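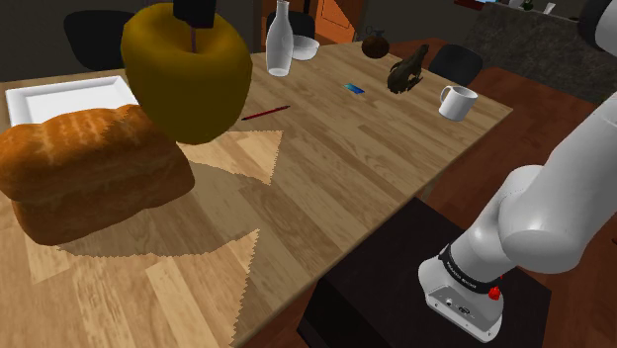 Home News People Food & Home Letters Contact

Siiri Mäkelä closed the dining room at Haveck for the winter and put the money into soup instead. She had run the restaurant as a full-service place for five years, with tablecloths and a set menu on Saturdays. Now there is a counter, one pot of each soup and a shelf of bread, and she is shut by three in the afternoon.

"I was cooking for people who came twice a year," she says. "The ones who live in Ernholm wanted something they could have on a Tuesday without thinking about it."

She grew up over her uncle's bakery and didn't plan to go into food. She trained as a bookkeeper, worked in an office for a while and left when the firm moved. Her uncle, Veikko Saarinen, was short of hands that August and she went in to help with the rye. "He paid me badly and I learned a lot. Mostly about getting up."

The bread at Haveck still comes from him. It is a dark sour loaf, baked the day before and sold by the half. Mäkelä won't serve it fresh. "It's gummy when it's fresh. You want it to have sat."

There are three soups a day. The pea is always on. The second is usually fish, and depends on what Tapio Halonen has brought up from the harbour. The third is whatever she likes. When I visited it was beetroot with caraway, and she was not happy with it.

"Too sweet. I should have roasted half and boiled half. I know that and I roasted all of it."

She makes her stock overnight on a low heat and salts it late. She is against blending — "I'll do it for the cauliflower, that's all" — and against cream as a way of fixing things. Asked what people get wrong at home, she says onions. They take them off too early, then wonder why the soup tastes of water.

Prices have gone up once since she changed over. She put a note on the door and expected complaints, and had one, from a man who then bought two portions. On a good day she sells 200 bowls. On a wet Monday it can be a quarter of that, and what's left goes in the freezer or home with Javiera Yáñez, who works the counter with her.

Does she miss the old menu? "The duck, a bit. I don't miss the bookings." She still gets calls from people wanting a table for eight. She tells them to try Tulier, across the bridge.

The evenings are the biggest change. She has started swimming again, and is home when her son gets in from school. She has no plans to reopen at night, though the licence runs until spring and she hasn't decided whether to renew it.

591 shares 5 comments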